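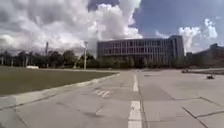

News > Press Releases > Community

FOR IMMEDIATE RELEASE

Thursday, June 10, 2021

Hola Is Bringing Its Open-Air Market to Lundaston!

I've been itching to share this one. I run Hola, a little food and crafts market that started out in Rolland with 13 tables and a borrowed coffee urn, and this September we're finally coming to Lundaston (my hometown, so forgive me if I gush a bit).

The market will run on 8 Saturdays in a row, from nine in the morning until two. We've signed up 53 stallholders so far, and I'm so happy with the mix: bread, honey, cut flowers, secondhand records, tamales, hand-knit socks and a very serious pickle stall.

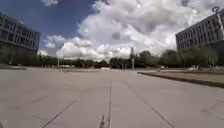

Most of our sellers live within an easy drive, and plenty of them have never had a stall before. To help them get going, Gultach, the packaging company over on the east side, is giving us 3,000 paper bags and covering the table fees for first-time sellers. I nearly cried on the phone when they told me!

We still have room for more hot food, and I'd love a good cheese person. If you make something and you've been wondering whether it's good enough to sell, send me a note and a couple of photos. I read every message myself, usually late at night with a snack.
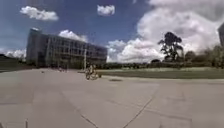 Live music starts at eleven each week, all acoustic, nothing too loud. Kids can join the seed-planting table and take their pots home with them. Entry is free, and dogs on leashes are welcome.

Do I need to bring cash?
Most stalls will take cards, but a few of the smaller ones are cash only, so a few bills in your pocket will help.
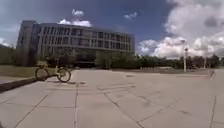

What happens if it rains?
We'll open in light rain, and if there's a storm we'll post a cancellation on our website by seven that morning.

Sign up for the Hola newsletter and get stall news in your inbox. You can unsubscribe at any time.

This site uses cookies. Accept | Settings

Contact Hola | © 2021 Hola | Back to top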